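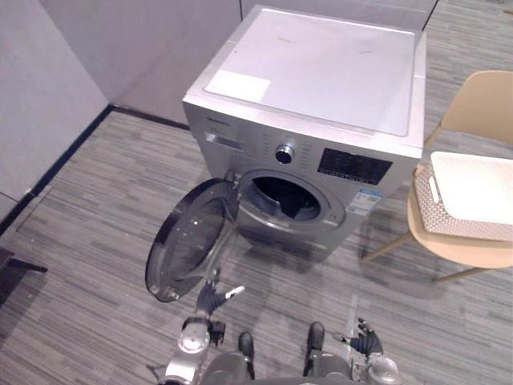 Subject: Re: [evening-students] Transfer of credits to the Vernum diploma

Dear all,

Thank you for the answers to my question about moving from Drillden College to the Vernum diploma in transport studies. I promised to write back when I had a reply from the admissions office, and it came in December.

They accept my two modules in timetable planning and my one in freight law. They do not accept the introduction to statistics, which was 12 credits at Drillden. The office says that the exam there was only 50 minutes long and that the written part was missing. I find this a little hard, but the rule is in the handbook and I should have read it before I paid.

The fee for repeating the module is 496, and it can be paid in 5 parts. You must ask for this before the teaching begins. The form on the website does not mention it, so please write it in the box "other remarks", as I did.
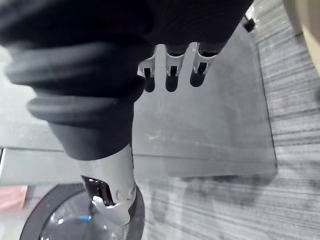
Fingers above the grey board.

I have also asked about the Rweyemamu grant. It is open to evening students, but only if you are registered for the whole diploma. If you take single modules first, as I have done until now, you are not counted. I will apply again when my registration is confirmed.

My remaining question is about the work placement. I would like to do it at Windura, where I already have a job in the parcel office. Is it allowed to use your own employer? The handbook speaks of "a suitable host" and does not explain the word suitable. 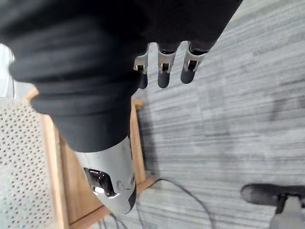 Earlier in this thread a member wrote:
> Before you send the transfer form, ask your old college for the
> full module description and not only the list of marks. Vernum
> compares the contents line by line. My first form came back after
> almost 12 weeks because the description was missing. You should
> also keep a copy of every letter.

This was very good advice. I sent the full descriptions for all four modules and nothing came back to me. If somebody has done the placement with their own employer, I would be grateful for a short message, on the list or privately.

With kind regards from the evening group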